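Furance Street Notes
Filed under: Desks & Rooms, Small Improvements
Print this post | E-mail this to a friend

October 2024

I have been meaning to write about the big desk since July, when we moved into the new office, and every time I sat down to do it there was so much on the desk that I went off and did something else instead. Well, it's clear now (or as clear as I ever get a desk) and I'm so pleased with it that you will have to put up with a whole post on the subject.

Those of you who have been reading a long time will remember the old desk, the white one with the wobble, which I put up with for 9 years and propped with a folded bus timetable. The new one came secondhand, from a travel agency that was closing down two streets over. I paid $300 for it and another $59 to have it brought up in the elevator, and I'd pay both again tomorrow. It's a great broad thing in a honey-colored wood grain, and the front edge is curved, so you sit a little bit inside it, the way you do at a good kitchen table when you pull your chair up close. I didn't know I wanted a curved desk. I'd never given the front edge of a desk a thought in my life!

The trouble with a big desk is that it fills up. By the end of August mine had two trays of mail, a lamp I didn't like, all the Plorketdale folders, and a stack of fabric samples that belonged to Bo-ram Choo and had been waiting there for her so long that I'd started dusting them. So one evening I stayed late, put the radio on, and took every last thing off. Then I put back only what I'd use the next morning. My mug went back, the dark blue one with the white patterned band, and after that I stood there with a folder in each hand and couldn't think of a good reason for either of them. 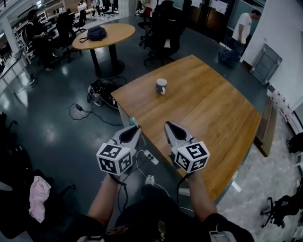
The folders went into the cupboard in the hallway, and they have been perfectly happy there. I've gone looking for one of them twice. The samples went home with Bo-ram, who said she had been wondering where they'd got to, and the lamp is with my sister now — she thinks it's charming.

Next to the desk, a little farther into the room, we have the round table on its black pedestal. It was meant for meetings. What it has turned into is the place where you put your bag down when you come in, and I've decided to stop fighting that. A bag needs somewhere to go! If it doesn't have a table it takes a chair, and then you're moving it every time somebody comes over to talk, and we have good black office chairs, the rolling kind with a proper high back, that ought to have people in them. When we do have a meeting it takes a second to lift a bag off.

Now, the floor. I said I'd be truthful on this blog, so I'll admit that all my virtue went into the tabletop and none of it reached the floor. There are black cables in a heap over by the desk, all wound around each other, and I've walked past them so often that I had more or less stopped seeing them. The floor is dark gray, and I suppose that helps them hide. I did buy a cable tray, a long Jalholm one that fastens underneath, and it's been leaning in the hallway cupboard beside the Plorketdale folders ever since. It measures 133 centimeters and I haven't checked that against the desk. My plan is to unplug everything, lay the cords out straight, put a bit of masking tape with a name on each end, and see what's left over. I'd bet there's at least one cord in there that doesn't belong to anything we still own.

I did ask around about whether to put the tray up first or sort the cords first, and got two very firm answers. 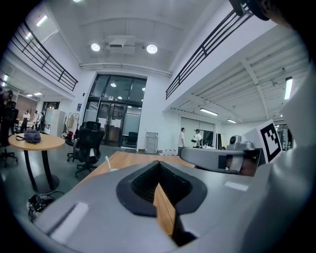

Orvokki Rantala wrote that I must sort them first and not even open the tray until it's done, or I'll just be lifting the same knot off the floor and hanging it where I can't get at it. She did hers with bread bag clips, written on in ballpoint, and says they've held up better than the labels she paid for. Gergely Deák takes the other side. He thinks that once the tray is up the cords more or less sort themselves, and that I'll lose heart if I start with the knot.

I'm leaning toward Orvokki, mainly for the bread clips, which I've started saving in a jar at home. If any of you have put one of these trays on a desk with a curved front, do write and tell me how far back you set it. I'm a bit worried about my knees.

Posted in Desks & Rooms | 4 comments
Contact | Copyright Furance Street Notes | Back to top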